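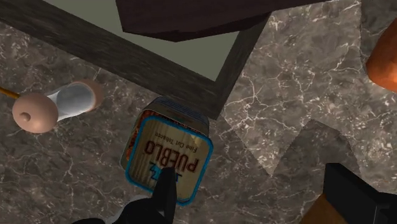
Wadenier: countertop demonstrations by remote control

December
By Mared Phillips

Wadenier is a set of simulated manipulation episodes in which a person moves a robot arm by hand controller and tries to get small household things picked up, shifted or put down on a kitchen counter. The word "tries" has been chosen with care. We kept a good many of the attempts that went badly, marked them as such, and would ask you to read the section on outcomes before you train anything.

The kitchen is rendered. The people were real, and had to be given biscuits.

What is in the release

There are 120 countertop layouts. Each one fixes the starting pose of the arm, the objects, where they lie, and the lighting. Layouts don't share starting positions, though they do share objects, so the same loaf may turn up in several kitchens, like a guest who knows too many people.

Every episode contains:

- rendered colour views from a fixed camera and from one mounted at the wrist
- joint positions, joint velocities and gripper opening
- the raw controller stream, before smoothing
- the smoothed command stream the arm was really given
- a one-line instruction in English
- an outcome label and, where somebody had the strength, a free-text note

The two command streams are the part people skip and then write to us about. If you want to know what the operator meant, use the raw stream. If you want to know what the arm was told, use the smoothed one. Mixing them within a batch will teach your policy to have a tremor.

How the episodes were made

Recording took place in Clultville, in a room with no windows and a kettle. There were eight operators. Each sat at a screen with a handheld controller and drove the arm through Trerneo, our remote control program, which maps hand movement to gripper movement and does its best to ignore sneezes.

An operator was shown the instruction, given as long as they liked to look at the counter, and then pressed the trigger to start. Releasing the trigger for longer than the set pause ended the episode. This was a sensible rule on paper. In practice it means that a few episodes end because the operator put the controller down to scratch something, and those carry the label "ended early".

Before recording proper, everyone did a practice block. Practice episodes are not in the release. Mariama Kpodo, who wrote most of Trerneo, used them to set the hand-to-arm scaling for each person. The scaling values are stored per operator in the metadata, so you can undo them. Please do undo them if you are comparing operators. Otherwise you will find that the person with the shortest reach is a reckless driver, and she has asked us to put it in writing that she isn't.

Operators could see the fixed view and the wrist view side by side. They could not swing the fixed camera round for a better look. We considered allowing it and decided that a policy with two cameras should learn from a human with the same two cameras and the same complaints.

Notes on flat and boxy objects
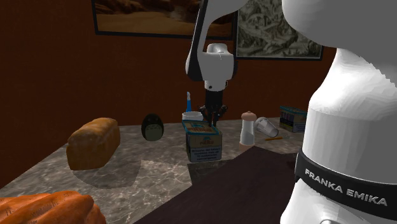
Depth is what our operators found hardest to judge, and flat-lidded objects brought out the worst of it. With a mug you get a rim and a wall to steer by. With a small box you mostly get a lid, seen from above, and a pair of dark fingers coming down over it. Holding the fingertips just clear of the blue and yellow lid, as the arm is doing there, takes a steady wrist and a fair amount of breath-holding. A centred approach like that one also leaves a decision still to be made, as the fingers have to open and straddle the box or else use the lid as a doorbell. Operators made that decision at different heights. Some opened wide before they began the descent, others came down and then thought about it. We have left both habits in and made no attempt to tidy them.

Contact with the top of an object is therefore common, and it isn't always an error. One fingertip resting on the lid of a tin may be:

- a press, done on purpose to turn or drag the tin
- a missed grasp, with the tin getting the worst of it
- a pause, while the operator works out which way round the hand is

The contact field in the metadata will tell you that the finger and the tin met. It has no opinion about why. If your work depends on the difference, use the free-text notes, and where these are blank use your own eyes.

Outcome labels

Labels were given by the operator straight after each episode and checked later by a second person. They are:

- done: the instruction was carried out
- done, untidy: carried out, with something else moved or knocked along the way
- not done: the episode ran to its end and the instruction wasn't met
- ended early: see the business with the trigger, above

The line between "done" and "done, untidy" caused more argument than the rest of the project put together. The rule we settled on is that a neighbouring object has to end up in a different pose, beyond a small threshold set in the config file. A nudge under the threshold is forgiven. Some operators regard this as lax. One regards it as persecution.

A word on objects lying on their sides. Layouts can begin with a glass or a bottle already tipped over, and this is part of the starting state. It tells you nothing about the operator. Compare against the first recorded state before you blame anyone.

What we threw out

We removed 173 episodes. The reasons, with the commonest first:

- controller tracking lost for long enough that the arm sailed off on its own
- physics trouble, usually two objects sharing the same space and then wishing they didn't
- the wrong instruction shown on screen
- operator laughing too much to continue

The removed episodes are listed by identifier in the file of exclusions, with the reason for each. The recordings themselves aren't included, and no, we will not send the last category on request.

Instructions and wording

Operators wrote their own instructions for part of the set, and the rest came from templates. The source is marked. Template instructions are dull and consistent: "pick up the box", "move the box to the left". The ones written by people are better English and worse labels. "Shift that a bit" is a perfectly good thing to say to someone standing next to you and a cruel thing to say to a language encoder.

Names of objects aren't fully consistent between the two sources. A thing called a tin in one episode may be a box in the next. The object identifier stays the same across both, so match on that.

Many of the models have printing on them. Don't treat this as a reading test. Lettering may be sideways, upside down or too small to make out from the fixed camera, and we made no effort to turn packets to face anybody.

Splits

Splits are by layout, so no layout appears in more than one. 100 layouts are for training and the remainder are held back for testing. All operators appear in both. If you want to test on an unseen operator, make your own split from the operator field; we'd be glad to hear what you find, particularly if it settles an office dispute.

Loading

The files are stored in Rangel format, which we inherited and have grown used to, as one does with a low door frame. The loader is in the tools folder. It reads one episode at a time and checks that the command streams and the views have the same length. If they don't, it stops and tells you which file is at fault. Earlier versions padded the shorter one and carried on, so anyone holding an old copy should replace it.

Times are in seconds from trigger press. Angles are in radians. Gripper opening is the full distance between the fingertips, and halving it is a mistake we have already made on your behalf.

Known faults

The smoothing filter adds a short lag, visible when an operator reverses direction quickly. It is the same in every episode and the value is in the config file.

Wrist views taken very close to an object can show little except the object. Low approaches suffer most. The fixed view usually helps, apart from the times when the arm itself is in the way, and it is a large arm.

Left-handed operators drove with the left hand, but the mapping was not mirrored. Their approaches lean a different way. We noticed this halfway through, and changing it then would have made things worse.

Uses we would rather you avoided

Please don't use Wadenier to claim that anything is safe to run near people. There are no people in the kitchens. Friction values were set by eye, and nothing on the counter has feelings or a lawyer.

It also makes a poor yardstick for speed. Operators were told to take their time, and took it.

Questions and corrections

Send label corrections to Mared Phillips with the episode identifier and a line on what you think happened. Questions about Trerneo go to Mariama Kpodo. Include the version you are running and the error text in full, and please leave the controller plugged in until she has replied.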